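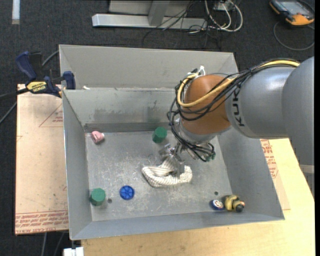
Gambridge Toy and Clothing Exchange Adds Second Sorting Day

Home | News | Schools | Business | Community | Obituaries | Contact

Jan 25, 2020

GAMBRIDGE — The toy and clothing exchange on Stukine Street will hold two sorting days a month starting in February, organizers said, after donations over the holidays filled most of the shelf space in the back hall.

The exchange took in 3272 items last year. Of those, 695 came in during the final weeks of December, many of them in mixed loads with toys and clothes together.

"People clear out a child's room and it all goes in one bag," said Shahzad Gondal, who runs the exchange. "We get a knit top with blocks rolled up inside it. You have to shake everything."

Mixed loads are tipped into metal bins before they are sorted. Cloth items come out first, because small toys tend to end up underneath or in the folds. Striped and white knits go in one pile and heavier clothes in another. Blocks, discs and other small pieces are picked out after that and put in trays by size.

Gondal said the small pieces take the most time. A single block is not much use to a family, so the exchange keeps loose ones until there are enough to make up a bag of 20. Bags go out on the front table at no charge.

Clothes are checked for missing buttons and torn seams. Anything that can be mended is set aside for the sewing group, which meets in the same building. Items past mending are cut up for rags and given to Jukeck, a bicycle repair shop two doors down.

Mohsin Butt, the shop's owner, said he has not bought rags since June.

"The cotton ones are best," Butt said. "Knits are fine for wiping down a frame. I don't want anything with a zipper."

The added sorting day was one of several changes discussed at a meeting last week. The exchange will also stop taking large plastic play sets, which have been stacked along the hallway and have to be moved each time the rear door is opened. Families who have one to give away can pin a card to the board by the entrance instead.

Soft toys will still be accepted if they are clean. Battery toys will be accepted only with the battery cover in place. The exchange does not take car seats or crib mattresses.

Güneş, the bakery across the street, has offered its parking spaces for drop-offs on sorting days once it closes in the afternoon. Drivers should use the side entrance and leave the loading area clear — delivery trucks still come through until early evening.

Gondal asked that donors tie clothes and toys in separate bags where they can, and that small parts be put in a closed container. Bags left outside when the building is locked often get rained on, he said, and wet knits usually have to be thrown out.

There is no limit on how much a household may bring, but anyone with more than 2 carloads is asked to call ahead so that space can be cleared.

The exchange is open to all residents and no sign-up is needed to take items home. Hours for February will be posted on the front door and at the library.

More Community News

Library to Close Early for Carpet Work
Stukine Street Crosswalk to Be Repainted
School Winter Concert Moved to Larger Gym
Sewing Group Looking for Spare Thread and Bobbins
Water Main Repairs Continue Near the Post Office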